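Stop Hiding Behind the Guarantee
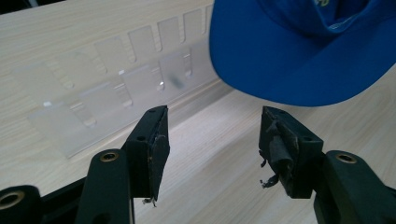

A blue cap and a clear frosted rack.

Got an email this morning from a coaching outfit. Third one since breakfast. Subject line was something like "Results or we work for free." I'm going to have a moan about that, quickly, because I have a call soon and if I don't write it now it won't get written.

My complaint is with the call before the sale. The discovery call. The free strategy session, whatever they are calling it this year. You book it thinking somebody is going to look at your business. What you get is a script.

I own a small company. Dotodby. We do scheduling and paperwork for tradespeople in and near Brustotville, people who are good at drains and roofs and terrible at invoices. Been going long enough that I have bought coaching, sold coaching (briefly, badly) and sat on both ends of the free call. So I have a view.

The view is this. Charge for the call.

Not a lot. I charge 99 dollars. Used to be free and I'd get people who had no intention of buying, fine, and I'd get worse than that, people I had no intention of helping. I'd spend the whole time steering. Every question I asked had the sale sitting behind it. "What would it mean for you if this problem went away?" Nobody who wants to know the answer asks it like that. Ask what they billed last month. Ask who does the chasing when a customer doesn't pay.

Once there is money on the table, even a small bit, the thing changes. They turn up. They bring numbers. And I owe them something at the end of it, which is the part I didn't see coming. I can't close with "and we'd cover that in the program." They paid. They get an answer.

Nneka Usman thinks I'm wrong about this and she has built a bigger business than I have, so weigh that up. She runs Zundix, bookkeeping and back office, and her first calls are free and always will be. Her argument is that the people who most need help are the ones who can't spare the 99. Also that a fee scares off the careful ones, and the careful ones make the best clients. She's got a point on the second. I've lost a few like that, I'm sure of it. They look at the fee, they close the tab, they never come back and I never learn their names.

On the first point I don't budge. If somebody can't find 99 dollars they should not be sold a program that costs many times more. And that is what the free call is for. It's a ramp. You can be as kind as you like on the ramp, it still only goes one way.

What I'd accept is a free call with no offer at the end. None. No link after, no "I've got two spots left," no follow up sequence with my first name spelled wrong. Nneka comes close to that, to be fair to her. Most don't. I sat through one in July where the guy shared his screen before I'd finished saying what we do. The slides had another company's name on them. He kept going.

The other thing that bugs me is length. Why is it always an hour? Mine were an hour because everybody's were an hour. Then I cut them down and the advice got better. The first stretch of any long call is weather and background, and background can be sent ahead. I ask for two things up front now, last month's bank statement and a list of jobs not yet billed. That's it. You would be amazed how much of a business is in the second one. A tiler sent me his and there was roughly 600 dollars of grout and trim on there he'd paid for himself and never passed on to anyone. We could have talked mindset all afternoon and not found it.

Obinna Ajayi does my books and he read a draft of this. His note said I was making a moral case for somthing that is mostly about me not liking salespeople. Maybe. I don't like them much. But I was one, and I was worse at it than the guy with the slides, and what made me worse was that I felt bad the whole time. I felt bad becuase I was being paid later for a thing I was doing now, and both of us on the call knew it and neither of us said so.

There are good free calls. I had one years back with a woman who ran a tiny consultancy called Isah, just her and a phone. She listened, told me I didn't need her, told me to raise my prices and fire one customer. Took no time at all. I did the prices straight away. The customer took me longer - should have done that one first.

She could have sold me six months. I'd have signed. I've sent her a lot of people since then.

So if you're shopping for help with your business, ask before you book. Ask if there is an offer at the end and ask what it costs. If they won't say the price till you're on the line, skip it. If they say there's no pitch, hold them to it, and leave when the slides come up. You are allowed to just leave. It took me an embarassing number of calls to learn that.

And if you're selling, try the fee for a month. Put it on the booking page in plain type. Bookings will drop, mine did, and it's a nervous few weeks - I nearly took it down more than once. Then look at who is left in the diary and see if you'd rather talk to them.

Right, call's starting. Paid one.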